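홈 | 칼럼 | 산업·자동화 | 연구 현장 | 지난 글

시뮬레이션 공개 시연에서 물어야 할 것

읽는 시간 5분

Savness가 Balogh 연구동에서 연 공개 시연은 90분 동안 진행되었다. 실물 로봇 팔은 나오지 않았고, 참관자는 화면으로 시뮬레이터 Zemby의 실행 과정을 보았다. 과제는 서랍장 손잡이를 잡아 당기는 것과 적층 수납함에 물체를 넣고 빼는 것, 두 계열이었다. 제어 정책에는 Zoleletti라는 이름이 붙어 있었다.

시뮬레이션만으로 시연을 구성한 것 자체를 문제 삼을 생각은 없다. 렌더링된 환경에서는 초기 조건을 고정할 수 있고, 같은 실패를 몇 번이고 재현할 수 있다. 실물 시연은 대개 잘된 한 번을 보여 주고 끝난다. 재현 가능성을 기준으로 삼으면 시뮬레이션 시연이 더 정직한 형식이 될 수 있다. 다만 그러려면 재현에 필요한 정보가 같이 나와야 한다. 이번 시연에서는 그 정보가 절반만 나왔다.

발표 자료에 적힌 평가 횟수는 1,912회였다. 서랍 과제의 성공률은 100퍼센트로 표기되었다. 성공의 정의는 각주에 있었는데, 서랍의 변위가 임계값을 넘으면 성공으로 처리한다는 내용이었다. 임계값은 적혀 있지 않았다. 손잡이를 쥐고 당겼는지, 그리퍼 끝이 손잡이 뒤쪽에 걸려 서랍이 딸려 나왔는지도 이 정의로는 구분되지 않는다. 강체 접촉 모델에서는 두 경우가 같은 점수를 받는다. 현장의 가구라면 뒤의 경우에 손잡이 고정부가 먼저 헐거워진다.

마찰 계수도 마찬가지다. 질의 시간에 손잡이 표면의 마찰값을 어떤 범위에서 바꾸었는지 묻는 참관자가 있었고, 담당자는 기본값을 썼다고 답했다. 금속 봉 형태의 손잡이는 접촉 면적이 좁아서 마찰값의 영향을 크게 받는다. 기본값 하나로 천 번 넘게 반복한 결과는 그 값에서의 결과다. 반복 횟수가 늘면 통계 오차는 줄어들지만, 모델이 실제와 어긋난 정도는 그대로 남는다. 자료의 표는 이 둘을 한 칸에 넣고 있었다.

수납함 과제는 서랍보다 어렵고, 볼 가치도 더 있었다. 위 칸의 앞턱이 아래 칸 개구부를 일부 가리기 때문에 접근 각도가 제한된다. 위에서 수직으로 내려가는 파지 동작은 위 칸에서는 통하지만 아래 칸에서는 쓸 수 없다. 손목을 눕혀 앞에서 들어가야 하고, 그러면 손목에 달린 카메라의 시야에서 그리퍼 자신이 차지하는 비율이 커진다. Zoleletti가 이 상황에서 진입 경로를 다시 계획하는 과정은 화면에서 비교적 분명하게 확인할 수 있었다. 필자가 보기에 시연의 중심은 여기에 놓였어야 한다. 실제로는 서랍 쪽 설명이 시간의 대부분을 가져갔다. 숫자가 좋은 과제를 앞에 두는 편집은 이해가 가지만, 기술을 판단하러 온 사람에게는 도움이 되지 않는다.

공개 시연의 자료에는 최소한 세 항목이 들어가야 한다고 본다. 성공 판정식과 임계값, 무작위화한 변수의 목록과 범위, 실패 사례의 원본 기록이다. 모두 Zemby의 설정 파일과 로그에 이미 들어 있는 정보다. 새로 실험을 할 필요가 없다. Savness는 로그 공개를 내부에서 검토하겠다고 했으나 시점은 밝히지 않았다. 지난 1월의 사전 설명 자료에도 같은 문장이 있었다.

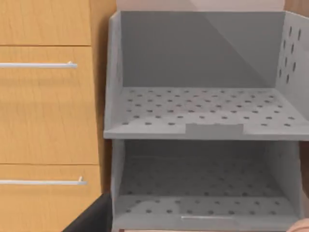 Balogh, 2020년 5월

수납함 바닥의 타공에 대해 덧붙인다. 두 칸 모두 바닥에 작은 원형 구멍이 엇갈린 줄로 나 있고, 위 칸은 밝고 아래 칸은 그늘져 있다. 이런 반복 무늬는 스테레오 정합에서 오대응을 일으키기 쉬운 조건이며, 조도가 떨어지면 특징점의 대비까지 약해진다. 렌더러가 깊이값을 직접 내주는 환경에서는 이 문제가 생기지 않는다. 따라서 Zoleletti가 참값 깊이를 입력으로 받았는지, 영상에서 추정한 깊이를 받았는지에 따라 수납함 과제의 결과는 전혀 다르게 읽힌다. 배포 자료에는 입력 항목이 'RGB-D'로만 적혀 있었다.

필자는 이 항목을 서면으로 질의했다. 2차 시연이 열린다면 추정 깊이를 쓴 조건과 참값 깊이를 쓴 조건을 나란히 돌려 달라는 요청도 함께 보냈다. 서랍 과제는 빼도 무방하다.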